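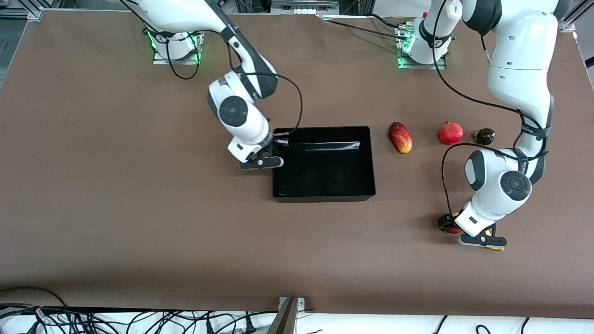 Entry of 11th January – black tray, mango, pomegranate, small eggplant

Subject of the day: how the produce keeps in an open tray at room temperature, and what the tray does to the skin. It continues the pages on the Kinnear cartons, but with the open black tray now and with fewer items. I write it a little longer than usual, so that the colleagues who take over in February can repeat it without asking me.

Material

Tray: black plastic, open on top, shallow, the sides nearly straight with a small slope. The inside is glossy. I washed it with warm water and a drop of dish soap and dried it with a paper towel. On a glossy black surface every water spot stays visible, so it is a good surface for seeing if something leaks from the fruit. For seeing dark juice it is a bad surface. I come back to this lower on the page.

Mango: the long type, red and yellow skin, mottled. Bought at the Ziltstead market together with the others. Weight at noon 300 g on the kitchen scale. Gives a little under the thumb near the stem end, firm at the other end. Smell is present but weak.

Pomegranate: round, deep red, the crown short. Weight 213 g, which is light for its size. I suspect it is already drying inside, because last month the light ones were always the dry ones. No cracks found with the finger.

Eggplant: the small kind, dark purple, glossy, green calyx. I did not write down the weight before I put it away and I will not invent it afterwards. To be weighed tomorrow morning, and then this must be day one for the eggplant only. Please keep the column shifted in the table.

Before starting

The three pieces lay in a loose row on the brown table next to the tray, the mango nearest to it and the eggplant at the far end. I keep this order in all the notes: mango, pomegranate, eggplant. In the older pages the order changes from one day to the other and I lost one hour in finding which line belongs to which piece.

The matte brown top is good to work on. The pomegranate does not run away on it as it did on the steel bench. The round fruit should still be put down crown to the side and left until it is quiet before one lets go.

Handling rules which I use from today:

1. Wash hands, dry hands, no hand cream. The eggplant skin takes every fingerprint and afterwards I cannot tell a print from a dull spot.
2. Lift the mango from below with the whole hand. Do not hold it by the narrow end.
3. The pomegranate goes in the tray on its side, so that the crown does not touch the plastic. The crown points are hard and they scratch, both the tray and the neighbors.
4. The eggplant goes in last and comes out first. The calyx has small spines on some of them. It must look away from the mango.
5. Nothing is stacked. One layer.
6. After each lifting, look at the bottom of the tray against the window light, then pass a white paper towel over it. Write down the color of the towel even if it is clean.

Rule 6 is new. It answers the problem that dark juice on a black tray is not seen. The towel sees it. Last time a sticky area was found only by touch, after two days, and by then we could not say from which piece it came.

First round

Put in the tray at noon, taken out at four. Room at the usual heating, window closed. Nothing on the towel. Mango: no change on the skin, the smell is a bit stronger when one bends over the tray, but this can also be my impression. Pomegranate: no change. Eggplant: one dull line along the side where it lay on the plastic, as long as a fingernail is wide. It went away when I rubbed it with a dry cloth, so I write "mark, removable" and I do not count it as damage.

Put back with the mango turned by a quarter. I do not turn the others. In the Plimine notes all pieces were turned every time, and then it is not possible to separate what the turning does from what the lying does.

What I expect, written before I know

The mango will decide the length of the test. At this softness I give it four days before the stem end becomes too soft to sell, maybe five. The pomegranate can stay for weeks and will only lose weight slowly. The eggplant is between them: it will lose the shine first, then it becomes a little wrinkled near the calyx, and all this before the inside is bad.

The mango next to the eggplant is a question. Ripe mango gives off ethylene and the eggplant does not like it. In the small tray there is no real distance between them. I thought of using the pomegranate as a wall in the middle, which costs nothing, but gas goes over a pomegranate without difficulty and I do not want to pretend it is a barrier. It stays in the middle for the scratching reason only.

On the cost side

Trisham asked if the open tray can replace the carton with paper cups for mixed produce. The first order would be 3,000 trays. For mangoes of this size alone I would say yes already. For mixed produce I do not say yes yet. The carton with cups took over 40 seconds to pack for every mixed set in our own trial, and the open tray is clearly faster by feeling, but I have not measured it and the feeling of the person who packs is not a number. I will take the stopwatch with the second tray.

The sides are another point. They are low. For lying fruit this is fine, a hand comes in easily from every direction. If the tray is carried with one hand and tilts, the pomegranate will go over the wall before the other two have moved. I tried the tilt slowly over a folded blanket, with the pomegranate alone. It starts to roll very early. Perhaps a thin ribbed mat on the bottom would be enough. There are some cut pieces left in the drawer below the scale, gray, I do not remember from which supplier.

To do

– weigh the eggplant in the morning, before the round
– second tray, same washing, with the ribbed mat
– stopwatch for packing and for unpacking, separately
– buy one more mango of the same softness, for cutting, so that the first one can stay whole
– white tray for comparison, if there is one without scratches
– copy the handling rules to the sheet on the door

Correction, same evening: in the first round I wrote that the window was closed. It was open by a finger until one o'clock. I do not think it changes something for the skin, but for the weights it may. The mango is now 299 g on the same scale. One gram is the smallest step of the scale, so this says almost nothing.

Comments (4)

Reader from the packing side:
We have the same dull line on eggplants in our trays. If you rub it with the cloth every day the shine goes away in that place anyway. Maybe in the second tray leave the line alone and see if it grows?

Reply from the author:
Good point, thank you. In the second tray I will not rub. In the first tray I continue, so that we have both.

Reader:
Is the pomegranate weighed with the crown cleaned out? Ours always have dried flower pieces inside and they fall out during the test. Small weight, but it looks like loss.

Reader:
The gray ribbed mats smell of rubber when they are new. I would air them for one night before they go under a mango. There is a roll of the paper ones in the storage room too, on the upper shelf behind the lids.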